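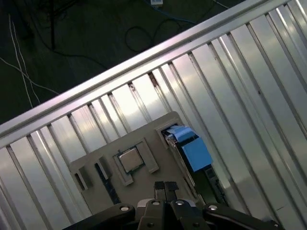 티보렌트(Tivorent) 알루미늄 프로파일 작업대 상판

제가 공방에서 매일 쓰는 물건이라 이 페이지는 다른 제품보다 좀 깁니다. 급하신 분은 맨 아래 주문 안내만 보셔도 돼요. 나머지 분들은 커피 한 잔 가져오시고요.

저는 원래 나무 작업대 파였어요. 두꺼운 너도밤나무 상판에 구멍 뚫어서 도그 꽂고, 홀드패스트 망치로 탕탕 때려 박는 그 맛이 있잖아요. 그런데 액자랑 작은 상자 주문을 받기 시작하니까 이야기가 달라지더라고요. 같은 각도로 자르고, 같은 자리에 구멍 뚫고, 같은 지그를 또 세우고… 여름 장마 한 번 지나면 상판이 살짝 휘어서 직각이 안 맞고요. 대패로 상판을 다시 잡는 것도 한두 번이지, 해마다 하려니까 팔이 남아나질 않았습니다.

그때 공구 모임에서 알게 된 브람 반 로이(Bram Van Rooij) 씨가 홈 파인 알루미늄 상판을 써 보라고 권했어요. 처음엔 시큰둥했죠. 차갑고, 시끄럽고, 끌 떨어뜨리면 날 나갈 것 같고. (세 개 다 맞는 말이긴 합니다. 뒤에서 따로 얘기할게요.) 그래도 속는 셈 치고 하나 들였는데 지금은 나무 작업대가 창가로 밀려나서 차 마시는 자리가 됐네요.

어떤 물건인가

길게 뽑아낸 알루미늄 프로파일을 나란히 붙여 만든 상판이에요. 윗면에 T자 모양 홈이 길이 방향으로 쭉 나 있어서, 홈에 T볼트나 T너트를 밀어 넣고 원하는 자리에서 조이면 끝입니다. 펜스든 클램프든 스토퍼든 다 그렇게 고정해요. 구멍을 새로 뚫을 일이 없다는 게 이렇게 편한 줄 몰랐어요!

저희가 파는 건 두 가지 길이입니다.

짧은 것: 길이 621mm
긴 것: 길이 1,242mm (짧은 것 두 장을 이어 붙인 게 아니라 통으로 나옵니다)
폭: 두 가지 모두 같음
표면: 은색 무광 아노다이징
포함 구성: 상판, T너트 30개, 육각렌치, 고정 브래킷 네 개
다리: 별도 구매

짧은 쪽은 기존 책상 위에 얹어 쓰는 분들이 많이 찾으세요. 아파트 베란다에서 작업하시는 분들, 기타 수리하시는 분들, 가죽 하시는 분들도 의외로 이걸 고르시더라고요. 긴 쪽은 다리까지 짜서 독립 작업대로 쓰시는 게 좋습니다. 책상 위에 얹으면 양옆이 튀어나와서 허벅지를 꼭 한 번은 박아요. 제 경험입니다.

써 보니 좋은 점

일단 세팅이 빨라요. 저는 아침 9시에 문을 열면 액자 각도 펜스부터 세우는데, 예전에는 먹금 긋고 클램프로 잡고 두드려서 맞추는 데 한참 걸렸거든요. 지금은 홈을 따라 밀어서 눈금에 맞추고 노브 두 개 조이면 됩니다. 자주 쓰는 위치는 스토퍼를 아예 그 자리에 두고 다니고요.

접착제 떼기도 쉽습니다. 목공풀은 마른 다음에 플라스틱 스크레이퍼로 밀면 툭 떨어져요. 다만 홈 안으로 흘러 들어간 건 좀 귀찮아요. 저는 얇은 대나무 꼬치를 씁니다. 쇠꼬챙이는 쓰지 마세요, 홈 안쪽이 긁히면 나중에 너트가 걸려요.

그리고 습기에 휘지 않아요. 이건 장마철 겪어 보신 분들은 제가 왜 이렇게 신나서 쓰는지 아실 겁니다.

아쉬운 점

차갑습니다. 겨울에 난방 안 한 공방에서 팔꿈치 대면 정신이 번쩍 나요. 저는 코르크 매트를 한쪽에 깔아 놨습니다.

소리도 나무보다 커요. 망치질할 때 특히 그렇고요. 밤늦게 작업하시는 분은 다리 밑에 고무 패드를 꼭 대세요. 베르나 드보락(Verna Dvorak) 님은 상판과 다리 사이에도 얇은 고무판을 끼우셨다는데, 저도 따라 해 봤더니 울림이 확 줄었어요.

날물은 조심하셔야 해요. 끌이나 대팻날이 홈 모서리에 부딪치면 날도 상하고 상판도 찍힙니다. 끌질은 그냥 위에 합판 한 장 깔고 하세요. 저는 프라이어(Pryor) 희생판을 T볼트로 물려 놓고 쓰는데, 볼트 머리가 판 밑으로 들어가 있어서 대패가 안 걸려요. 희생판은 소모품 페이지에 따로 올려 두었습니다.

마지막으로 반사가 좀 있어요. 머리 바로 위에 등이 있으면 홈마다 빛이 번쩍거려서 연필선이 안 보일 때가 있습니다. 등을 옆으로 조금만 옮기면 훨씬 나아요.

같이 쓰면 좋은 것들

그리벤(Grivden) 로우 프로파일 클램프. 높이가 낮아서 라우터가 위로 지나갑니다. 두 개 한 세트인데 솔직히 네 개는 있어야 마음이 편해요.

데민(Demine) 접이식 스토퍼. 안 쓸 때는 옆으로 젖혀 두면 됩니다. 저는 이거 없으면 이제 일을 못 해요. 노브가 조금 작아서 장갑 끼고 돌리기엔 불편한데, 코버 코펀스(Kobe Coppens) 씨가 큰 노브로 바꿔 끼운 걸 보고 저도 바꿨습니다. 나사 규격이 M5라 시중 노브가 대부분 맞아요.

여분 T너트. 30개면 많아 보이죠? 바닥에 떨어뜨리면 꼭 제일 무거운 기계 밑으로 굴러 들어갑니다. 한 봉지 더 사 두세요.

설치할 때

상판을 뒤집어서 브래킷 자리를 먼저 잡고, 볼트는 전부 살짝만 걸어 두세요. 처음부터 꽉 조이면 마지막 구멍이 꼭 안 맞습니다. 네 귀퉁이가 다 걸린 다음에 대각선 순서로 조이시면 돼요. 긴 상판은 혼자 뒤집지 마시고요. 들 수는 있는데 방향을 틀 때 손가락이 끼기 좋습니다.

수평은 다리 끝 조절발로 맞춥니다. 바닥이 많이 기운 곳이라면 조절발을 끝까지 빼지 말고 밑에 판을 하나 대는 쪽이 안 흔들려요.

관리는 별거 없어요. 작업 끝나면 홈을 청소기 틈새 노즐로 한 번 훑고, 가끔 마른걸레에 파라핀 왁스를 조금 묻혀서 윗면을 문질러 주면 나무가 미끄러지듯 잘 밀립니다. 실리콘 스프레이는 쓰지 마세요! 나무에 묻으면 나중에 마감이 안 먹어서 분화구처럼 뻥뻥 뚫려요. 저는 호두나무 쟁반 하나를 그렇게 날렸습니다.

자주 물어보시는 것

기존에 쓰던 T볼트가 맞나요? 홈 폭이 8mm라서 8mm용이면 들어갑니다. 머리가 두꺼운 제품은 중간에 걸릴 수 있으니 치수를 보내 주시면 제가 재고에 있는 상판에 대고 확인해 드릴게요.

원하는 길이로 잘라 주시나요? 네, 짧아지는 쪽으로는 가능합니다. 자른 단면은 모서리만 다듬어서 보내고 아노다이징은 다시 하지 않아요. 자른 제품은 단순 변심 반품이 안 되니까 꼭 두 번 재 보세요.

집에서 직접 잘라도 되나요? 비철용 날이 있으면 됩니다. 천천히 밀어 넣고, 보안경 쓰시고요. 칩이 뜨겁게 튀어요.

용접 작업에 써도 되나요? 권하지 않습니다. 용접용 정반은 다른 물건이에요.

쓰시는 분 후기

산네 페르브뤼헌(Sanne Verbruggen): "책상 위에 얹어서 우쿨렐레 넥 작업에 써요. 클램프 위치를 마음대로 옮길 수 있어서 좋은데 배송 상자가 너무 커서 현관에서 못 들어올 뻔했어요. 너트는 더 사세요."

빈두 초두리(Bindu Chowdary): "긴 것 삽니다. 조립은 쉬웠고 다리 설명서 그림이 작아서 돋보기 꺼냈습니다. 별 하나 뺄까 하다가 전화 드리니 바로 알려 주셔서 그냥 다 드려요."

설명서 그림은 5월에 크게 다시 그렸습니다. 그전에 받으신 분은 메일 주시면 새 파일로 보내 드려요.

주문 안내

상품 번호는 짧은 것이 TV-209, 긴 것이 TV-209L입니다. 재고가 있으면 오후 2시 전 주문은 당일에 나가요. 긴 상판은 화물로 보내기 때문에 받으실 분 연락처를 꼭 정확히 적어 주세요. 도서 산간은 운임이 따로 붙는데, 결제 전에 문의 주시면 미리 계산해 드립니다. 매장에 오셔서 만져 보고 싶으시면 제 작업대를 비워 둘 테니 오기 전에 문자 한 통 주세요. 쓰시던 펜스나 클램프 들고 오셔서 직접 끼워 보셔도 됩니다.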